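Notes from the Compiler Desk: Null Checks at the Module Edge in Drolel 4

April 20, 2018 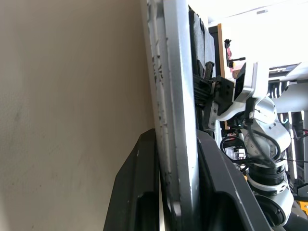
Mamta Shukla wrote in after the last issue that her team had turned on strict null checking for one module and received 957 errors, nearly all of them in code that called into a second module they had not touched. She asked whether the checker was wrong or whether she had misread the migration notes. The checker was right, and the notes were thin on this point. This item covers what happens when a checked module calls an unchecked one, what changed in version 4, and which settings matter.

Background

In Drolel 3 every reference type included null. A parameter declared as Text could hold a string or null, and the compiler had no opinion on the matter. Drolel 4 splits the two. With strict checking on, Text means a string and nothing else, and Text? means a string or null. A value of type Text? cannot be passed where Text is expected until the code has tested it.

The switch is set per module. A project may have some modules checked and some unchecked, and most projects will stay in that state for a long time. Inside a checked module the rules are simple. Inside an unchecked module the old rules apply and nothing is reported. The difficulty is at the boundary.

What the boundary does

When a checked module imports a function from an unchecked one, the compiler has a signature that says Text but no knowledge of whether the author meant to allow null. There are three ways to treat it.

The first is to trust it. Text is read as never null. This produces few errors and lets null values into checked code, where they will fail at some later line that the compiler has already declared safe.

The second is to distrust it. Text is read as Text?. This is sound, and it is what Drolel 4 does by default. It also produces the result Shukla saw, as each use of a returned value then needs a test.

The third is to mark it as unknown. The compiler gives the value a separate type, written Text! in messages, which can be used as either one. A check is inserted at run time at the point where the value is first stored in a variable declared as Text. If the value is null, the program stops there with the name of the imported function in the error.

The third mode was added in 4.1 and is off by default. To turn it on, set boundary = unknown in the module file, under the checks heading. The other two values are trust and distrust. The setting belongs to the importing module. It has no effect if placed in the module being imported, and the compiler does not warn about this. A warning is planned.

Parameters go the other way

The above covers values coming out of unchecked code. Values going in are handled differently, and the setting does not change this. A checked module may pass Text or Text? to any unchecked function without an error. The reasoning is that the unchecked function accepted null under the old rules and should still do so.

This is true of the language but often false of the function. Many older functions assume a non-null argument and fail on the first line if they get one that is null. Strict checking in the caller will not find those cases. Signatures can be annotated by hand without turning on checking for the whole module: adding the word known before a function declaration tells the compiler that its signature means what it says in both directions. The body is not checked against that claim.

Ankit Shakya tested this on the Katiyar parser, which has 98 exported functions. Marking 41 of them as known removed most of the boundary errors in the modules above it. The other functions are called rarely enough that he left them alone. He did find two functions marked as known that did return null on empty input, so the annotation should be added after reading the body, and the return paths in particular.

Collections

Generic types need separate care. A list declared as List of Text in unchecked code may itself be null, may contain null elements, or both. In distrust mode the compiler reads it as a possibly null list of possibly null strings. In unknown mode only the outer reference gets the run-time check. Elements are checked when they are read out and stored, one at a time.

The consequence is that a list can cross the boundary without an error and fail much later, in the middle of a loop. The error message in that case names the line of the loop and not the function the list came from. The 4.1 compiler does not carry enough information to do better. Manju Lodhi has a patch that records the origin of each list at import, at the price of one extra word per list. It is under review, and the open question is memory use in programs that build a large number of short lists.

Until then, the library function checkAll walks a list once and fails at the first null element. It returns the same list with the element type changed. Calling it right after the import gives a useful error position. It should not be called on lazy sequences, which it will force.

Cost of the run-time checks

The inserted checks are cheap, a single compare and branch, and the optimizer removes those it can prove are repeated. It cannot remove a check across a function call, so a value fetched from an unchecked module inside a tight loop will be tested each time around. Moving the fetch out of the loop, where the program allows it, is enough.

Checks can be removed entirely with the --no-boundary-checks option. Programs built this way behave like trust mode at run time while still passing the compiler in unknown mode. We do not suggest it for anything that reads outside input.

Order of work

Modules should be converted from the bottom up. A module that imports nothing unchecked has no boundary errors at all, so each one converted makes the next one easier. Shukla's team had started with the module at the top of the graph, where every import was unchecked.

The command drolel deps --unchecked prints modules in a workable order, leaf modules first. Where two modules import each other they are printed on one line and should be converted together. In Trillineo, which has 70 modules, the command printed one line containing nine of them – a cycle that went back several years and had to be broken up before any conversion could start. Erzsébet Barta did that work in December and has written it up on the project wiki under the heading Cycles.

Generated code is a special case. If the generator has not been updated, its output should be left unchecked and every entry point wrapped by hand in a small checked module. Editing the generated files directly does not last past the next build. The Nultero schema generator emits correct signatures when run with its strict option, and its output can be checked like any other module.

Known problems in 4.1

Tests on fields are forgotten after any function call, including calls that cannot change the field. Copy the field into a local variable first.

The type written Text! appears in editor hints but cannot be typed in source. Pasting a hint into a declaration gives a syntax error with a misleading column number. Fixed in 4.2.

A known annotation on an overloaded function applies only to the first overload in the file. Grigoris Psarras reported this one, and it is not fixed. Each overload has to be annotated separately.

Incremental builds do not notice a change to the boundary setting. Run a clean build after editing it.

The next item will cover exhaustive matching on nullable unions. Corrections to this one can go to the usual list address, with the compiler version and the smallest module that shows the fault.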